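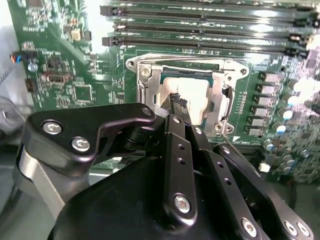 Callo's lifetime transmission warranty comes with conditions

2024-02-18
By the Rinuden news desk
2 min read
Filed under: Auto Repair & Service

Callo, the repair chain, is now selling a "lifetime" warranty on rebuilt automatic transmissions. The word is doing a lot of work. According to the terms posted at its shops, coverage lasts as long as the original buyer owns the car, and only if the fluid is changed at a Callo location every year. Miss one visit and the warranty drops to 3 years, counted from the day of the rebuild.

The plan costs $807 on top of the repair. Callo says that is a fair price for peace of mind. It did not say how many claims it paid under its old plan, which ended in December, or how many it turned down.

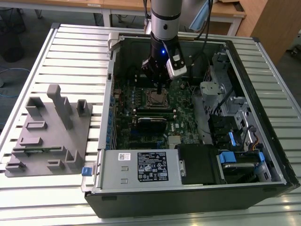
What is left out

Torque converters are covered. Control modules, wiring and sensors are not, although the brochure promises protection "from front to back." Towing is paid up to three times over the life of the plan, and only to a Callo shop. Drivers who break down far from one are on their own.

Civum, a rival chain, charges $1,084 for a plan that does include electronics and can be passed on to the next owner. It has its own fine print, including a ban on any vehicle used for deliveries.

Tsuchiya, the parts supplier that builds units for both companies, would not say whether the transmissions differ. Callo calls its rebuilds "a class apart." We asked what that meant and were sent the brochure again.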